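Can a machine clear a kitchen counter yet? (general chat, home automation)

bkozlowski
Posted 15th January
My brother-in-law told me over dinner that we'd all have a robot doing the dishes "by next April" and I laughed so hard I had to put my fork down. I've run a Revereck floor vac for years and it still gets stuck on the same bath mat. So I'm asking the people here who follow this stuff — is anybody close on regular chores? I don't mean factory welding. I mean clear the table, wipe it, put the peppers back in the fridge.

tembalogun_T
Closer than you think, but your brother-in-law is dreaming. I mess around with arm simulations in the evenings and picking up one thing at a time is pretty decent now. A bell pepper is easy. A fork lying flat on stone is a pain, there's hardly anything to get your fingers under. I let mine try a fork 30 times last week and it got 12. And that's in a simulator, where nothing is greasy!

Here's the kind of counter I mean, everything out at once and one arm to deal with it:
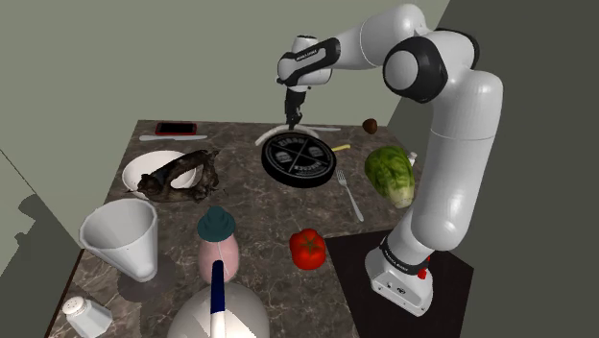 Rendered kitchen counter, two-finger gripper over the burger plate. Silverware is the hard part.

shewit_m
OK I love the burger plate. But why is there a chunk of driftwood in the bowl? Or is it a root? My kitchen is messy and even I don't have that going on.

tembalogun_T
Driftwood, root, take your pick. Lumpy stuff is good practice, it has no obvious place to grab and it hangs over the side of the bowl, so if you want the bowl you have to deal with the wood first. That ordering business is where mine falls apart. Same deal with the black plate overlapping the white one.

ThembaC
I'll be the grump. I work in a shop that packs small parts and we had a Lendau arm on trial for 10 weeks. Great at the one bin it was set up for. Swap the bin and somebody's standing there with a laptop all morning. My daughter can clear a table like the one in that picture while talking on the phone, and she's 13. Until a machine can do that I'm not calling it chores, I'm calling it a demo.

eldana.w
@ThembaC that's kind of unfair though? Your daughter's had 13 years of practice with forks. I'd take slow. If it needed three hours to put away the lettuce and the salt shaker while I'm at work, who cares, I'm not there watching it.

ThembaC
You'll care when it drops the pink bottle on the tile. Slow is fine, breaking things isn't. And who's bolting an arm that size to their counter? It'd take up half my prep space.

eldana.w
Fair on the prep space, I have maybe two feet of counter total lol. Could it go on a rail under the cabinets?

tembalogun_T
People have tried rails. Then you can't open the cabinets when it's parked in the wrong spot, ask me how I know. For the breaking stuff, you can cap the grip force, but then it loses its hold on anything heavy. I wouldn't trust mine with a full kettle. Empty, sure.

bkozlowski
So what I'm hearing is peppers yes, forks sometimes, kettle no. I'm forwarding this whole thread to my brother-in-law.

shewit_m
Ask him what it does with the knives. I have a toddler and I want that one answered before anything else.

tembalogun_T
Mine leaves the knives where they are. I told it to.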